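Prurnville Shops Get Common Rules for Robot Grippers

Print | E-mail

October
By Hakim, staff writer

Workshops in Prurnville that use small robot arms have a shared set of rules for end tools, published this week by the trade group Tenov. The 12-page guide was written with Mekgate, a local maker of test benches.

Tenov received 322 comments on the draft. Most dealt with cables and with how often a gripper should be checked. The final text calls for an inspection every 400 hours of use and a written record of each tool change.

Shops have until spring to comply. Members that miss the date can ask for one extension. 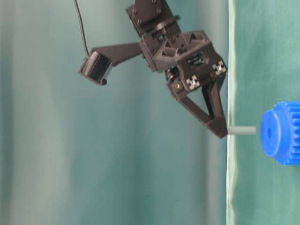
Assembly work takes up the longest chapter. It covers jobs such as lining up a gray rod with the center of a blue gear, and asks shops to set a force limit before any part is moved. Marker patches on the gripper housing must be kept clean and replaced if scratched, and a camera cable must have enough slack for the full range of the wrist.

Print copies are available at the Tenov office.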